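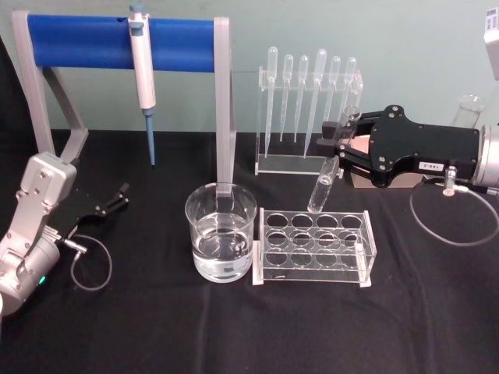 Page 2 of 6

Setting up the Adton two-arm bench kit for tube handling

This part of the guide covers the tube transfer routine that comes with the Adton bench kit. It assumes you have already bolted both arms down, run the power check, and installed the Lotik control software from page 1. If the software does not list two arms on its start screen, go back and finish that first.

We bought the kit at full price and have been using it since February. Stinier, the company that sells it, offers it with or without the glassware rack set. We got the version without, because we already had racks and beakers. Everything on this page was done with our own glassware, so your heights will be different from ours.

What you need

A dark, non-shiny cover or bench top
A glass beaker with a spout
Glass test tubes with round bottoms
A rack with open holes large enough for the tubes
A pipette stand, if you plan to do the liquid routine on page 4
Plain water for all practice runs

Do not use anything except water until you have finished the full set of practice runs.

Step 1. Lay out the bench

Put the beaker in the middle, close to the front. Put the tube rack to the right of it, with a gap between them wide enough for your hand. The pipette stand goes to the left and farther back. Anything tall that the arms do not need should go against the wall.

The kit manual shows the rack on the left. We tried that and had to keep moving the pipette stand out of the way. Either side will work if you enter the right positions in Lotik.

Step 2. Route the cables

Each gripper has a cable at the wrist end. Leave enough slack for the wrist to turn all the way in both directions, then move the arm by hand through its range and watch the loop. If the cable pulls tight at any point, give it more length. If it can reach the beaker, move the beaker or clip the cable farther back.

The cable clips in the box are too small for this. We used a larger size from a hardware store.

Step 3. Set the finger opening

Open the Gripper tab in Lotik and pick the arm you want. Set the opening so the fingers clear the tube by 5 mm on each side. The default is a lot wider than that, and with the default the fingers can knock the next tube in the rack when they open.
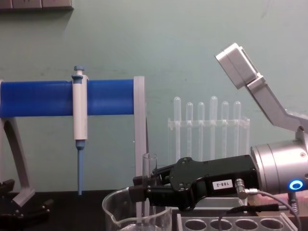
Set the force next. The scale runs from 1 to 10, and for thin glass tubes we stay at 2. At that setting a tube holds steady when the arm moves at normal speed. Raise it one step at a time if the tube slips. We broke one tube at 6, and the software gave no warning.

Step 4. Teach the pick position

Stand a tube in the beaker. Switch the arm to hand guiding and bring the fingers up beside the tube, a little below the open rim. Press Save Point. Back the arm straight out to the side and press Save Point again. The second point is the approach point, and the arm will go there first each time.

Do not skip the approach point. Without it the arm takes the shortest path, and that path may run through the beaker.

Check the height by eye from the front and again from the side. A tube that leans in the beaker can look lined up from one direction when it is not.

Step 5. Teach the place position

Close the fingers on the tube and guide the arm up until the bottom of the tube is well above the rim of the beaker. Save that point. Move over the rack, line up with the hole you want, lower the tube, and save again. Lotik can work out the other holes if you enter the spacing, but measure it yourself. The preset for our rack was wrong.
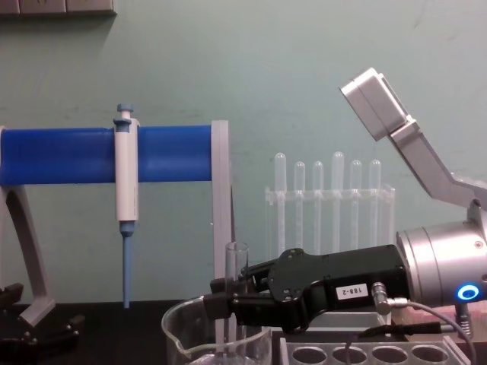 Written by Lâm

Step 6. Run it slowly

Set the speed slider to its lowest mark and run the routine with no liquid in the tube. Keep one hand near the stop button. Watch the fingers on the first pass and the cable on the second. If both are fine, raise the speed one mark and run it again.

We do 10 clean passes at each speed before moving up. It takes most of a morning.

What we think of the kit so far

The arms hold their saved points well from one day to the next. Hand guiding is smooth, and the gripper mounts are solid. The weak parts are the manual, which skips the approach point completely, and the rack presets. Support from Stinier answered both of our emails within 2 days.

If you do not own racks, the glassware set may be worth the extra money just to get presets that match. If you already have them, plan on an extra afternoon for measuring.

Next page: Teaching the second arm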